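The Snack Box Table – a little gallery from Mestlow

Every April my reading group in Mestlow swaps snack boxes, and every April I tell myself I'll keep it simple. Then I end up clearing off the big table in the back room, spreading out a cloth and happily losing a whole afternoon to packets and cartons! This page is for everyone who asked how I put mine together, and for anyone who just likes looking at groceries as much as I do (I know you're out there).

The rules of the swap are easy. You get a budget of 20 dollars, you pick things the other person probably hasn't tried, and you tuck in at least one item that can't be eaten. The box itself can be anything. I love reusing the ones my own groceries came in, because a printed carton already looks like a present and you don't need a scrap of wrapping paper.

I do most of my shopping at Kukura, the little import store on the corner by the bus stop, and fill in the gaps at Kolev. Kukura is wonderful for this. The shelves are so tightly packed that you have to turn sideways, and I have never once come out with only what was on my list. My method is to choose by the front of the packet first and worry about flavor later – cartoon faces win every time.

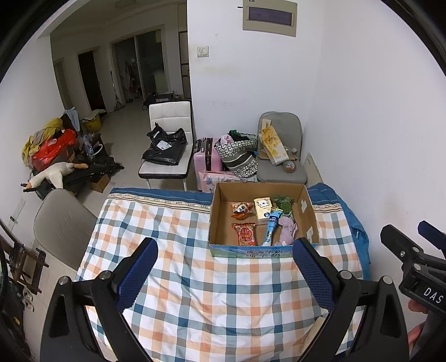

The plaid cloth is my favorite thing to pack on. All those bands of peach and orange and pale teal make even a plain carton look cheerful, and I'm crazy about the blue border with its cream and brown lines. I never iron it. A few soft folds are nice under a box, and anything small that rolls away ends up in a dip in the fabric and stays put.

As for what goes in, I like a good clash of color. An orange packet with a black-and-white cartoon face next to a red one, a pale yellow carton with a puffy little cloud character on it, something dark green peeking out from behind. I'm sure there are people who match their snacks tastefully, and I'm glad for them, but I want the lid to open on a party!

Tall things go to the back and small packets to the front, where they can be lifted out first. A tube is the handiest shape there is. The light blue one is leaning on the diagonal with its white cap toward the front, and I do that with anything long and squeezy, since it fills the awkward middle and keeps the rest from sliding.

Then the plush. I always want something soft in the corner, and lilac goes with everything as far as I'm concerned. It can be squashed in without any harm, it takes up exactly the room you have left over, and it's still there after the last crumb is gone. My first year I used tissue paper for padding and felt a bit silly about it when I saw what the others had done.

The boxes get handed out at 5 in the hall on Ristomden Street, and we open them all together with tea. If you're local and want to join the next round, leave a note at the desk at Kukura and it will find its way to me. Beginners very welcome – bring a box with sturdy corners.

Comments (2)

plumtart: I got a cartoon packet in my box last year and kept the wrapper on my fridge for months. Do you ever put in anything homemade?

kettle_on: Love that cloth!! Mine is plain white and shows every drop of tea. Stealing the plush idea for my niece's birthday, she turns 8 soon.

This site uses cookies to remember your settings. OK

Contact | © Mestlow Snack Swap | Back to top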